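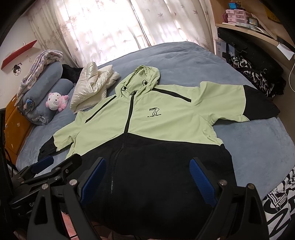

Slide 1. Hand-held gripper over a hooded windbreaker, laid out on a bed with the hood at the top.

Speaker notes – Kitero hand-held gripper kit, review after trial
Brustdale technical meeting, January 25, 2019

SLIDE 1 – Opening
Leave the slide up while people sit down. Say what the talk covers: the kit as supplied, the garment trial, the faults, the price. Software gets one slide only. The arm-mounted version is a separate product and we have not tested it.

Point out the two blue pads, one on each finger, facing each other across the lower part of the jacket. The ribbing on the pads matters for slide 4. Point out the zipper too. It passes between the fingers, and it comes up again under faults.

SLIDE 2 – What is in the kit
One hand-held gripper with camera, one charger, one spare set of pads, one carrying case, a license for the Pralleo recording software. The operator holds the tool and does the task by hand. The camera records the fingers and whatever is in front of them. Output is video plus finger opening, on one clock.

Supplier is Guérin. Delivery was quoted for November and the kit came in November. Manual is in French and English. The English version leaves out the page on pad replacement, so use the French one for that.

SLIDE 3 – Trial setup
Garment folding in furnished bedrooms, ordinary daylight, no added lamps. Beds were used as the work surface. Blankets stayed on. A soft surface gives under the fingers and is harder than a table, and we wanted that in the data.

Total recordings: 908. Of these, 76 were rejected. Say the rejection rules aloud, they are not on the slide: clock drift above the limit, lens blocked by cloth, or operator stopped before the fold was finished.

SLIDE 4 – Grip results
Pads hold thin woven shell fabric well when the fingers come in low and close on a raised edge. They do less well when the fabric is flat against fleece. In that case the fingers tend to pick up both layers. Workaround is to start at a cuff or hem, lift, then regrip.

Hoods are slow. Drawstring toggles can sit between pad and fabric and the grip is then uneven. No pad damage from toggles so far.

Quilted garments: easy to grip, hard to fold flat. Not a fault of the kit.

SLIDE 5 – Faults
39 of the rejected recordings were clock drift, all from before the Pralleo update. None since. If asked: the update was free, and it needs a cable, it does not install over wireless.

Black fabric against black fingers. The finger outline is hard to separate from the cloth in low light. Guérin offers the side plates in gray at extra cost. We have not ordered them.

Zippers. A pad closed across zipper teeth wears at the ribs. We changed pads 4 times. Budget for this.

Screws. Check them at the start of each session. One worked loose in the second week.

SLIDE 6 – Cost and support
Read the table from the slide. Pads are sold in pairs only. Support answers by email, usually the next working day – phone support is a paid extra and we did not take it.

SLIDE 7 – Recommendation
Buy a second kit for garment work. Ask for the corrected English manual with the order. Hold off on the gray plates until one set has been tried on loan.

Questions. The likely one is whether the recordings transfer to the arm-mounted version. Answer: Guérin says the finger geometry is the same, we have not checked it.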